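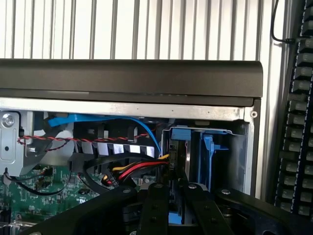 Idby Workshop, ground floor
Quarterly safety walk-round, 15th March
Areas covered: entrance, main room, kitchen, rear store

1. Entrance and exits
Front door opens fully: Yes
Rear fire door opens fully: Yes. Stiff at the bottom, will need planing before June.
Exit signs lit: One out, rear corridor. Tube ordered from Comden.
Route to assembly point clear: Yes

2. Fire equipment
Extinguishers in place and in date: Yes, except kitchen blanket, no label. Replace.
Alarm test, call point by stairs: Passed. Hard to hear in the rear store with the door shut.
Alarm log filled in: Two weeks missing in February.

3. Electrical
Portable appliance labels: 56 items checked against the list. Kettle and one desk fan had no label, both taken out of use.
Extension leads: One plugged into another under the long bench. Separated on the day.
Fuse board cupboard: Paper stored inside again. Removed. Please keep it empty.

4. Floors and stairs
Trip hazards: Carpet edge lifting by the kitchen, taped for now.
Stair nosings: Third step loose. Skernent quoted 532 pounds for the whole flight, awaiting a second price.
Lighting on stairs: Good

5. Storage
Top shelves: Heavy boxes above head height in the rear store. Move down.
Shelf load notices: Bays 1 to 4 marked 200 kg. Bay 5 has no notice and should not be used until it does.
Aisle width: 700 mm at the narrowest point. Passed.

6. Kitchen and first aid
Hot water: Very hot at the sink, warning sign missing.
First aid box: Short of plasters and eye wash.
Accident book: No entries since last check.

Still open from last time: gutter over rear door, cracked window pane in store.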